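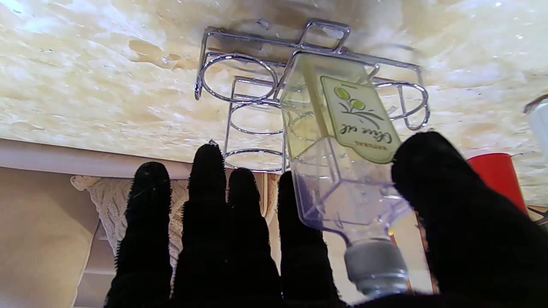 Plutel Teleoperation and Demonstration Kit

The Plutel kit is a set of hardware and software for recording manipulation tasks on a five-digit robot hand. An operator drives the arm and hand through a tracked glove, or moves the arm directly by its wrist handle, and the system stores joint positions, fingertip load and wrist camera video on one clock. Recordings can be replayed on the same arm or exported for policy training.

Plutel is made by Trurneo and sold with or without an arm. The hand-only version fits any arm with a compatible flange and a free Ethernet port at the base.

Two ways to demonstrate

Remote control. The operator wears the tracked glove and watches the wrist view and one fixed view on a monitor. Finger motion is mapped joint by joint. Arm motion is mapped from the wrist and can be scaled down for close work, such as drawing a bottle out of a wire rack without catching the neighboring rings. A foot pedal engages and releases the arm, so the operator can reposition without moving the robot.

Hand guiding. With the arm in compliant mode, the operator holds the wrist handle and leads the hand through the path. Finger closure is set with a thumb dial on the handle. Hand guiding suits reaching and placing. For tasks where the fingers do most of the work, remote control gives better recordings.

Both modes write the same file format, and a session may contain both.

The hand

Four fingers and an opposed thumb, tendon driven, with a load sensor in each tip. The hand is supplied with a black fabric glove that covers the fingers and palm. The glove raises friction on smooth objects and keeps crumbs and liquids away from the tendon guides. It is a wear part. Replace it when the weave at the fingertips thins enough to show the pad underneath. Pilling and raised fibers do not affect grip.

Clear bottles, chromed wire and other reflective items can be handled normally. Grasp detection relies on fingertip load and motor current, with no input from depth sensing. A side grasp between one finger and the thumb is supported, and the remaining fingers may be left extended. Check that the extended fingers have clearance from shelves and brackets before you begin, particularly when working upward under a cabinet.

Wrist camera

The camera sits at the base of the palm and looks along the fingers. Its view is fixed relative to the hand, so in a low approach it will often face the underside of a shelf. Automatic exposure is on by default. For cabinets with uneven light we recommend locking exposure at the start of each session – the lock is stored with the recording and restored on replay.

Specifications

Recording rate, joints and load: 200 Hz
Wrist video: 30 frames per second
Recorded channels, hand and arm combined: 29
Actuated joints in the hand: 17
Demonstrations held on internal storage: 2,000 at the default length
Connection: wired Ethernet, one cable from arm base to workstation
Operator glove sizes: small, medium, large
Hand glove: black fabric, removable, machine washable when off the hand

Software

Oruvix Record is included. It starts and stops takes from the pedal, marks failed takes, and trims idle time at both ends. Each take carries a task name, an operator name and a free text note. Takes marked as failed are kept unless deleted by hand, and can be excluded on export.

Replay runs at full, half or quarter speed. Objects must be returned to their starting positions before replay. The software does not check this. Load limits set during recording apply in replay as well, and the hand opens to its last safe pose if a limit is exceeded.

Version 2.3, released 6 September 2019, adds per-finger load limits and corrects a timing offset in the wrist video. Recordings made with earlier versions can be converted with the tool in the Utilities menu.

In the box

Hand with wrist camera fitted
Operator glove in one size, with charging lead
Wrist handle with thumb dial
Foot pedal
Two spare hand gloves
Flange adapter and screws
Ethernet cable
Oruvix Record license for one workstation

The arm, fixed camera, monitor and workstation are not included with the hand-only version.

Ordering and support

Orders in North America are filled by Goodwin. State the arm model and flange pattern when you order – adapters are not interchangeable. Spare gloves are sold in pairs. Questions about mounting, cable routing or use with an arm not on the compatibility list should be addressed to Tiburcio Quintero in applications support at Trurneo. Please include the firmware number shown on the Device tab.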